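The Curkley Loop is a short film of 10 minutes, made by the production outfit Dewulf and set in the fictional river town of Curkley. It has one location, two speaking parts and no credited writer. It is usually described as having been shot in a single take. That description comes from the film's own press sheet, and most of what has been written about the film repeats it without checking.

Plot

A woman comes home to a ground-floor apartment late in the evening and finds a man sitting in the kitchen. She doesn't seem surprised. He asks if she brought the keys. She says she gave them back. They talk for several minutes about a boat that one of them sold, or was supposed to sell, and it is never made clear which. She goes out to the hallway to answer the phone. When she returns, the man is standing by the door with his coat on, and he asks her again if she brought the keys. The film ends before she answers.

Supporters of the film say the second question resets the story to the beginning, which would account for the title. There isn't much on screen to back this up. The woman is wearing her coat when she first comes in and isn't wearing it at the end, the kettle has moved, and the light outside the window has changed. A viewer who hadn't been told the title would most likely take it as a man asking the same question twice.

Production

Dewulf had put out a handful of music videos before The Curkley Loop and no narrative work. The press sheet says the film was rehearsed for 6 weeks and then shot in one night. Both claims may be true, though the same sheet gives two different months for the shoot, March on the front and November on the back. The trees seen through the kitchen window are bare, so either would do.

The budget has never been published. A figure of $1,469 went around with early screenings and is still attached to the film in most listings. It appears to cover equipment rental and food only. The apartment was a standing set from another production, and no value is given for its use. Films at this level often quote a low number as a selling point, and this one is best read in that light.

No script has been released. Dewulf has said the dialogue was improvised from an outline. Several exchanges overlap too neatly for that to be the whole story, and the long speech about the boat has the same three place names in the same order each time it comes around.

The single take

The claim of a single unbroken shot is the main reason the film is remembered. The camera starts outside the front door, follows the woman in, circles the kitchen table twice and ends up looking back at the door from the opposite side of the room. No visible cut occurs at any point.

There are two places where a hidden cut would be easy. The first is just after the door closes, when the woman's dark coat fills the picture for a little under a second. The second is in the hallway, when the camera passes behind a bookcase on its way to the phone. The sound of the refrigerator, which hums through the whole first half, drops away at the bookcase and comes back at a slightly different pitch. Dewulf's answer was that the compressor had switched off and on again. Refrigerators do this, but the timing is convenient.

Unedited camera footage would settle the matter. It was offered to one festival for inspection and then withdrawn, on the ground that the files had been stored on a drive that failed. No copy has turned up.
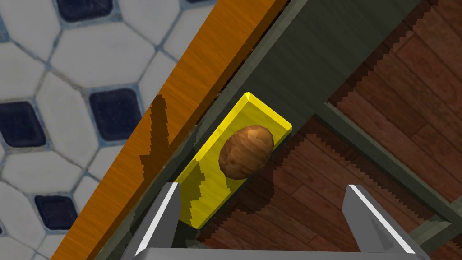

Molleck wrote in reply to an early version of this section that the hum proves nothing, that the sound was plainly redone afterward from start to finish, and that a film can have a patched soundtrack and still be one take. The objection is fair as far as it goes. It does leave the press sheet in trouble, as the sheet says that all sound was recorded live on the night and used as it was.

Style

The picture is in color, with most of the light coming from a lamp over the table. The camera stays at about shoulder height and moves at a walking pace. Faces are often turned away, and the man is not seen clearly until the fourth minute. Some reviewers have called this bold. It could as easily be a result of the small room, where the operator would have had trouble getting around in front of the actors without knocking into the counter.

There is no music until the closing credits. These run for nearly a minute and a half, a large share of the total. Taking them away leaves a film of a little over eight and a half minutes, and the opening title card takes a few seconds more.

The town of Curkley is mentioned twice in dialogue and never shown. A river can be heard when the door is open. Descriptions of the film as "a portrait of a dying river town" seem to have come from the catalog copy, and it is hard to see what in the film they could refer to.

Release

The Curkley Loop was first shown in the late-night shorts block at Olent, a small festival that takes nearly everything submitted to it in its first round and doesn't publish a rejection rate. It shared the block with two animated pieces and a documentary on ferry repair. The screening started at 11:40 p.m. and the house was later reported as full. The room used for late shorts that year was the smaller of the festival's two.

The film received what posters call the Olent Special Mention. The festival's own list for that year has mentions for acting and for sound, and neither goes to The Curkley Loop. A third entry reads only "jury note" and has no title beside it. This may be the source of the claim. Dewulf has kept the laurel on the poster.

After the festival the film was put online free of charge. An early announcement said it had passed 1,000 views in its first night. The hosting page counted a view each time the page was loaded, whether or not the film was played, and the page was reloading itself for part of that evening on account of a fault in the player. The count was later hidden.

Reception

Written reviews are few, and most are short. The favorable ones praise the acting of the woman, who carries nearly every minute and handles the hallway phone call well, with nobody to play against. That call is the best part of the film by general agreement, including among people who dislike the rest. She says very little, and her half of the talk is enough to suggest that the person on the other end is the man in the kitchen, or somebody who sounds like him.

Unfavorable reviews tend to object to the boat speech, which takes up close to two minutes and doesn't lead anywhere. Others complain that the single take gets in the way. The camera has to travel with the woman to the phone, so the man's change of position happens out of sight, and the viewer can't tell if it is meant to be strange. A plain cut back to the kitchen would have made the point faster.

The film is sometimes listed as an influence on later one-room shorts. No maker of any of these has been found to say so. Single-take shorts set in kitchens were common before it and are common now, for the simple reason that they are cheap to set up.

Versions

Two versions are in circulation. The festival version opens on black with the sound of the river. The online version opens directly on the front door and is a few seconds shorter. Dewulf calls the second one a restoration. The picture is the same in both apart from the opening, and the online copy is somewhat darker, so that the bookcase in the hallway is harder to make out.

A feature-length expansion was announced under the title Curkley, with the same two actors and a planned start in January. The announcement gave no year. The title has since been removed from the Dewulf site, and the page where it stood now leads to the music videos.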